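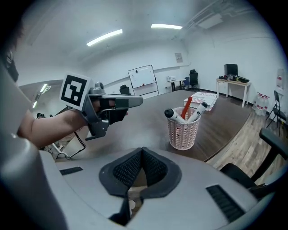
Marker storage: what works and what is a waste of shelf space

Filed under: Desk and craft table. Updated 9 May 2026.

I have read a lot of advice about storing markers, and most of it seems to come from people who want to sell me a tray. Over the past few years I've kept them in jars, in a drawer, in a zip pouch and in one of those spinning carousels with 39 slots. The pens dried out at about the same rate in most of these. What changed was how often I could find the one I wanted.

Baskets versus cups

A small woven plastic basket does the job on a shared table. It's light, it rinses clean under the tap, and you can see through the openwork when it's getting down to the last pen or two. The pattern is decoration as far as I'm concerned, chevron or otherwise. The pale pink ones get called "blush" in the shops and I paid extra for that once, which I regret.

The usual complaint is that pens lean in a basket. They do. With three markers in there, they'll tip whichever way they like, and one may stand up straight if you're lucky. I have seen foam inserts recommended for this. Skip them. A leaning marker writes as well as an upright one, and the foam collects ink and fluff.

A ceramic mug is heavier and won't tip if someone bumps the table. It also breaks, and you can't see what's in the bottom, where I once found a pencil stub, a dead battery and a cough drop.

Cap up, cap down or flat?

Ask three people and you get three answers. The safe one is to do what the packet says. If the packet is long gone:

Dry-erase markers: flat, or cap down. Ones kept cap up at my place faded first, though I won't swear to it as I never tested it properly.
Permanent markers: flat if you have the drawer for it.
Double-ended pens: flat, always.
Water-based kids' markers: any way you please. The cap matters more than the angle.

Putting whiteboard pens in an upright basket is fine if they get used every week. I wouldn't leave them that way over a summer.

The water trick and other cures

Dipping a dried-out tip in warm water does help a water-based marker for a day or so. It does nothing useful for a permanent one. The rubbing alcohol version works a bit better on permanent pens, if you only want to label a box and then throw the thing away. As for storing the caps stuffed with damp cotton, I tried it in March and got mold.

There is also a tip going around about swinging the marker on a string to force the ink down. Please don't do this indoors. My neighbor Kadri Pētersons did, and there is still a red dot on her pantry door.

Don't trust the barrel

White-barreled pens with black or dark caps look very much alike once a few are in a basket together, and some are permanent and some are not. Before one goes near a whiteboard, read the label. Better still, keep the two kinds in separate baskets and put a strip of masking tape on the permanent one. I know, more baskets. It's still less work than scrubbing a board.

If you've already done it, go over the permanent line with a dry-erase marker and wipe while it's fresh. This is one of the few internet tricks that has worked for me every time, at least on a glossy board. On the older matte kind at our Villdale craft room it left a gray smear.

How many to keep out

Fewer than you have. At one point I owned 65 markers and used two of them. Put out three or four, leave the rest in the flat box they came in, and swap when one gives up. The box also keeps spares lying down, which suits most of them anyway.

Test each pen on scrap paper before it goes back. If it squeaks or skips, bin it right then. Every household I know has a cup of dead markers that keep getting put back out of politeness.

Cleaning the basket

Warm water, dish soap, an old toothbrush for the gaps in the weave. Permanent ink on pale plastic may not come out at all - I've got a black streak that has survived everything under the sink - so turn that side to the wall.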